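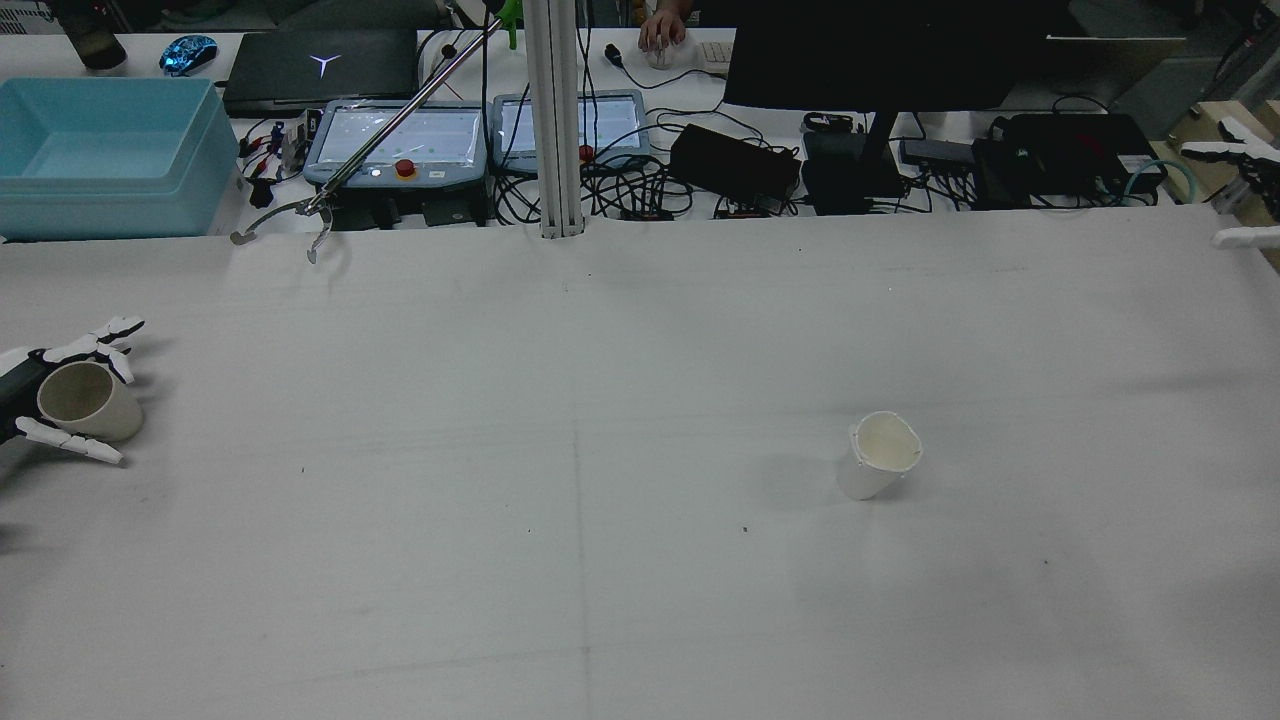

What will change for bus riders in Trurkcombe this spring?
Evening service on the 19 line will run every 40 minutes until midnight, starting in April.

January 2018 — Mastora, the company that operates buses in Trurkcombe and Fevcombe, has announced a new evening timetable after receiving 197 letters from riders. At present the last bus leaves Bellis Square at 8:40 p.m., and many people who work late in the shops must walk home or pay for a taxi.

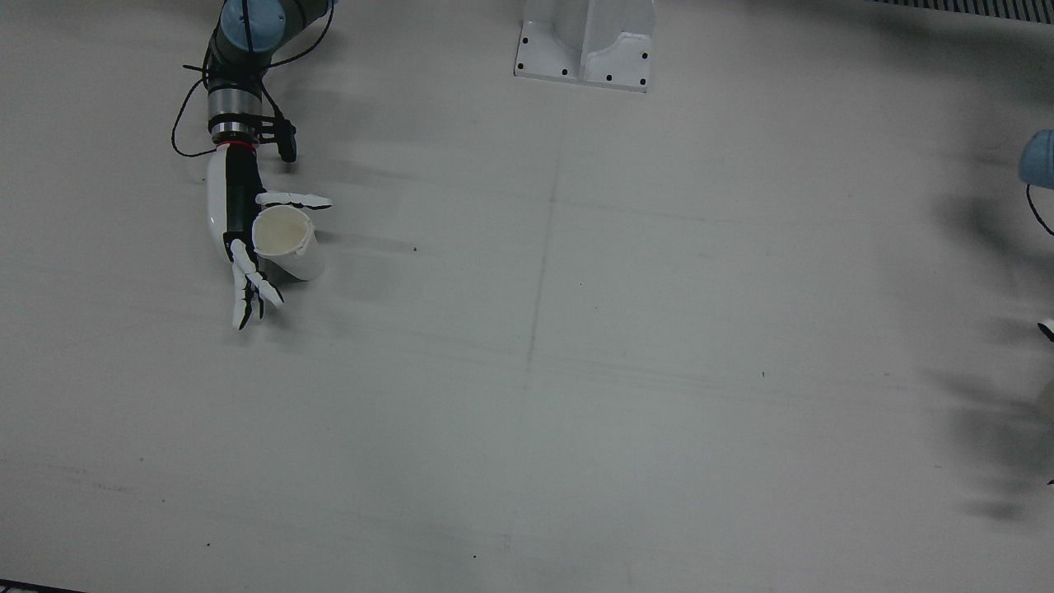 The new buses will stop also at the hospital gate and at Bellis Library. The fare stays at $2, and monthly passes remain valid in the evening without extra payment. "We have read every letter, and the hospital stop was the most frequent request," said Nilton Restrepo, director of services at Mastora.

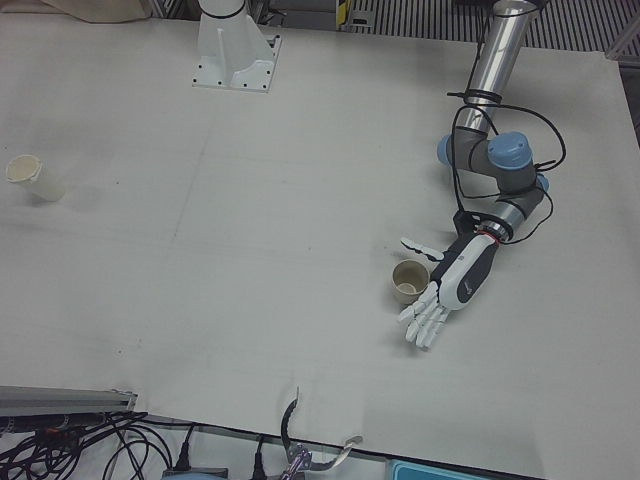

Tegan Sutcliffe wrote that she welcomes the later buses but would like to see them on Sundays too — her shift ends at ten and the Sunday service stops at six. Mastora will review the Sunday timetable after the summer.

Printed timetables will be available on board and at the ticket office in Bellis Square.

Press contact: Iolo Mathias, Mastora, Trurkcombe office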